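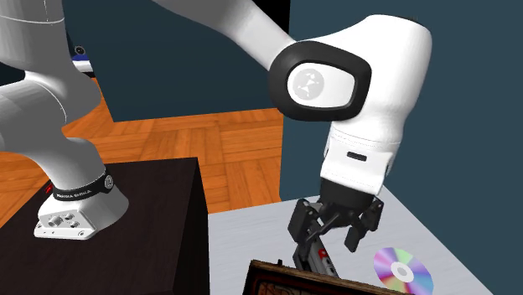
[masar-eval] Re: Draft 2 of the practice note, sections on success and scene changes

On Wednesday, Heike Brandes wrote:

> I have read draft 2 and I have three complaints and a question.
>
> First, section 4 says a trial succeeds "if the object has been
> placed as intended." Intended by whom? Our checker at Grallano looks
> at the final pose of the object. The Wusus people look at whether
> the gripper is open and the object has stopped moving. We ran the
> same 31 rollouts through both and they disagreed on 9. I would be
> happy to defend our version but I suspect they would be happy to
> defend theirs, and the note as written lets us both claim to be
> following it.
>
> Second, the section on clutter says distractor objects "should be
> realistic." I don't know what this means in a simulator where half
> the asset library was scanned from somebody's desk and the other
> half was modeled by a person who has apparently never held a mug.
> Please say something that can be checked.
>
> Third, and I will be brief because I have been long about it before,
> there is still nothing about the camera. If you move the camera
> between training and evaluation you have changed the task. People
> do this and write "minor viewpoint adjustments" in the appendix.
>
> The question: is this a rule or a suggestion? The word "should"
> appears in every paragraph. I can't tell my team to comply with
> a should.
>
> Heike

Heike, thanks. You are the only person who read past section 3, and I can tell because you're the only one who didn't write to me about the title.

Taking your points out of order, as is my right as editor.

Rule or suggestion. It's a practice note, so nobody can be arrested over it. But you're correct that a document made entirely of "should" is a mood. In draft 3 every sentence with a requirement in it will say "must" or "may," and the remaining shoulds go into a separate section called Advice, where they can keep each other company. If you want to say in a paper that your evaluation follows the note, you do all the musts and you list any mays you used. If you skip a must, you can still publish, you just have to write "follows the note except for 4.2" and let the reader draw conclusions. I think most people will find that line embarrassing enough to go do 4.2.

Success. I spent an unhappy evening with your 31 rollouts (thank you for posting the logs, and for the file names, which I will not repeat on a public list). Of the 9 where the checkers disagree, most are the arm getting the object where it belongs and then never letting go. Your checker reads the pose and declares victory. Wusus sees closed fingers and declares failure. The rest are the arm letting go a little high, and the object settling into place a moment after the Wusus timer ran out. I don't want the note picking a winner here, partly out of cowardice and partly because there are tasks where each one makes sense. What I do want is this, as new 4.2:

4.2 The report must state the success condition in full, including: which object's pose is checked and against what; the tolerance in position and in rotation, or a statement that rotation is ignored; whether the gripper must have released; how long the condition must hold; and the time limit. A pointer to the code is welcome and does not replace the statement.

4.3 The success condition must be fixed before the evaluation run. If it is changed afterward, all results reported must be recomputed under the new condition, and the report must say that this was done.

I know 4.3 will irritate people. It irritates me, and I've broken it. In June I loosened a tolerance because "the arm was basically there," and my numbers improved a great deal without the arm having to do anything.

One thing I'd like to add that you didn't raise. Some teams count a trial as failed if the physics blows up (object leaves through the table at great speed, arm tries to occupy the same space as itself, and so on) and some quietly throw the trial out and run another. Both are defensible and they give different numbers. So:

4.4 Trials ended by a simulator fault must be counted and reported. They may be excluded from the success rate if the number excluded is given next to it.

Next to it means next to it. The appendix is where numbers go to be alone.

Clutter. Agreed, "realistic" is gone. I tried "representative" and then asked myself representative of what, and deleted that too. The tabletop scenes in the Masar set are an odd mix if you look at them coldly. You get an arm on its own dark table, a second pale table to work on, and then things like a compact disc lying flat next to something in a wooden frame, under the open fingers. I wouldn't call it a kitchen and I wouldn't call it an office. It might be the home of someone who kept their CDs. Is it realistic? I've seen worse in my own garage. But whether a person would believe the room isn't the thing a reader needs to know. They need to know what was on the table, whether the policy had seen those things before, and how they got placed. New text:

5.1 The report must list every object that can appear in the workspace, by asset name and version, and must mark which of them appeared in the training data.

5.2 The report must state how object positions are chosen: fixed, drawn from a list, or sampled. If sampled, it must give the region, the distribution and the seed. It must also say what happens when two sampled objects overlap.

5.3 Objects which reflect or transmit light in ways that vary with viewpoint must be marked as such in the list.

5.3 is the compact disc clause. A disc in a decent renderer goes pink or green or blue depending on where you stand, and a policy that learned from images may have strong feelings about that. Somebody at Mutiso suggested banning shiny things from evaluation scenes altogether. I'm against it. The real world is full of shiny things, and I would like the robots to be disappointed by them early. Label them, keep them, report results with and without if you can afford the compute (that last bit is a may).

While we're on the subject of what's in view: I've also had a request to require "neutral backgrounds." No. Plain dark walls with a parquet floor are fine, and so is wallpaper with ducks on it, provided it's the same wallpaper for everyone you're comparing. Background gets one sentence in 5.4, which says to name the room asset and not swap it in the middle of a comparison.

The camera. You were brief, and I appreciate what it cost you. Section 6 now exists:

6.1 The report must give each camera's pose relative to the robot base, its field of view and its resolution, for training and for evaluation separately, even where they are identical.

6.2 Any difference between the two must be stated in the main text, in units. The word "minor" must not be used.

I did wonder whether a standard can forbid a word. I've decided it can, and I would like to see someone object.

There's a follow-on that I only noticed when rendering a few start states to check the wording. With the camera close in, the arm itself covers a lot of the picture. The lower link takes a corner, the wrist hangs down across the other side, and a small object near the fingers can be half hidden behind the rim of something else on the table. So whether the target can be seen at the start of a trial depends on camera pose, arm pose and clutter all at once, and none of the three sections alone catches it. Proposed 6.3:

6.3 The report must give the arm's starting joint configuration and must state whether the target object is required to be visible at the start of each trial. If so, it must say how visibility is tested and what fraction of the object counts.

I'd like opinions on "what fraction." I don't want to pick a number. If I pick a number it will be in every paper forever, like 1,000 trials, which got into draft 1 because I needed a round number for a sample table and is now being cited to me as the recommended minimum. It is not the recommended minimum. The note recommends that you report an interval, and if your interval is embarrassing, run more trials.

Still open, for anyone who has read this far:

Hardware naming. Several reports say "a standard seven-joint arm" and leave it there. The simulated arm has its maker's name printed in white letters on a black band on the base, so there's no excuse on grounds of not knowing. But the gripper is often swapped for another model, and then people name the arm and forget the fingers, which are the part that touches anything. I'm inclined to require arm model, gripper model, and the source of each description file. Does anyone have a case where that's hard?

Video. Heike's team posts all failures. Wusus posts four nice ones. I would love to require the failures, but storage came up last time and the thread became about storage for a week. Suggest we leave video in Advice until someone offers to host it.

The title. I've received five alternatives, two of them printable. It stays.

Draft 3 goes up once I've replaced the shoulds. Please send objections to the list and not to me privately, unless they're about the title, in which case please send them to Heike.

D.

masar-eval list
To unsubscribe, send a blank message with "unsubscribe" in the subject line. Replying to everyone with the word "unsubscribe" must not be used.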